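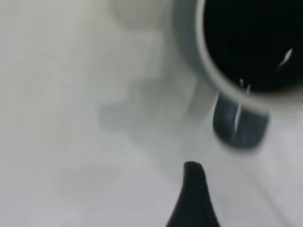 A mug with a dark inside, seen from above.

I gave up coffee after lunch in August, and I'd like to complain about it for a while, if that's okay with you.

It started with sleep. I'd been waking up at 3 in the morning, wide awake, going over things I said at parties in my twenties. My doctor asked how much coffee I drank and I said "oh, a normal amount," and she just looked at me until I started adding it up. One with breakfast. One to drive with. One when I got to my desk, one because the first one at my desk went cold, and then the whole afternoon, which I will not get into. She suggested I stop at noon and see what happened. I said sure, like a person who had no idea what she was agreeing to.

I live in Dirkalden, where stopping at noon is close to an act of rebellion. We have one long main street and I can think of eight places on it where you can get a cup of something hot, and that includes the tire shop, where the coffee is free and better than it should be. People meet for coffee at four. They meet for coffee at seven in the evening, after supper, with pie! When I moved here I thought it was the most civilized thing I'd ever seen, and I still do, which made that first week pretty miserable.

The headaches showed up on day two. I'd been told to expect them, but I figured they were for people with a real problem (ha). I spent most of that Thursday lying on the couch with a washcloth on my face, and I was short with the dog.

What I missed most surprised me, though. The taste I could live without. What I couldn't get past was the fifteen minutes. At two o'clock every day for years I'd gotten up, walked down the block to Urban, stood in line behind the same handful of people, and walked back. Without the cup I had no excuse to go. I just kept sitting there, and the afternoon got very, very long.

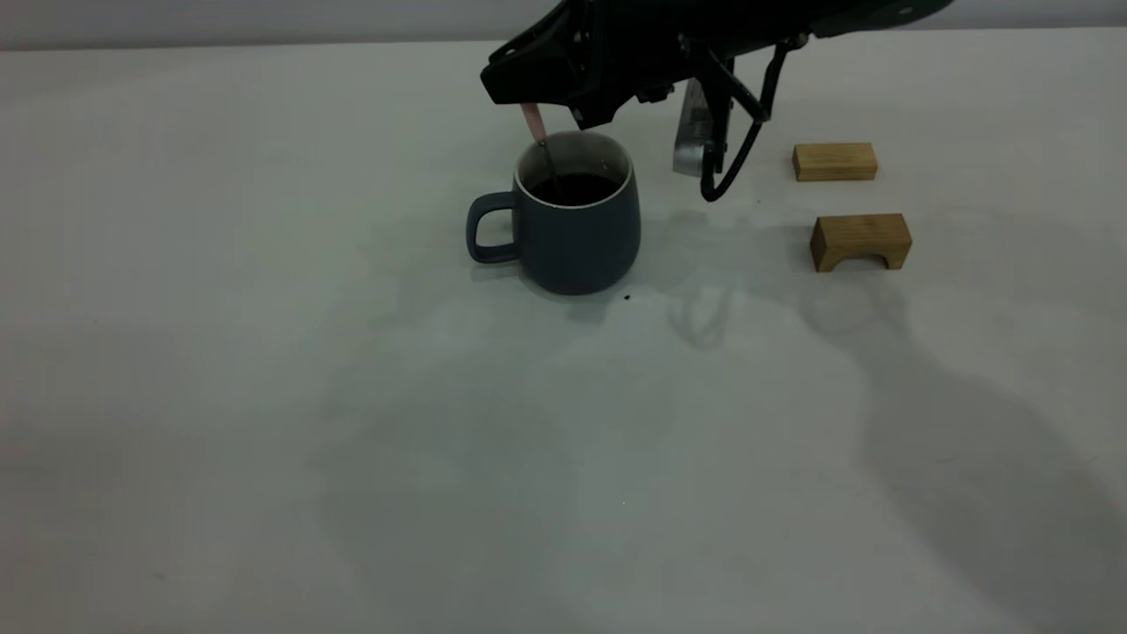 So I started going anyway and ordering other things. Mint tea was fine. Ginger tea was fine if I had a cold. Hot water with lemon made me feel like I was waiting for test results. The girl at the counter talked me into a roasted chicory drink that comes from Mukance, a little outfit a couple of counties over, and I took one sip and thought, well, that's dirt. But I finished it. By the next week I was asking for it, and now I keep a bag at home. It smells like toast and a little like a barn, and if you put in enough milk and a spoonful of brown sugar it does a decent job of being something to hold.

Decaf I came to last, because I was raised by people who thought it was a moral failing. My father used to say he'd sooner drink the dishwater. I think he'd have liked the decaf from Drisum, the roaster out by the old grain elevator, if you'd poured it for him and kept the bag hidden. I did exactly that to my sister at Thanksgiving. She had two cups, said it was nice and strong, and told us all she'd be up half the night. She was asleep in the armchair before the football was over.

It took about 14 days before I slept straight through. I remember because I woke up and it was light out, and for a second I thought I'd missed something important. I'd like to report that I've been glowing with health ever since, but mostly I'm just a bit less cranky in the mornings and a bit more cranky at three in the afternoon. My doctor seems pleased. The dog has forgiven me.

I still slip. There was a wedding in October with one of those big silver urns, and the dancing hadn't started yet, and I had a cup at nine at night with real cream in it. It was wonderful. I was up until four, thinking about parties.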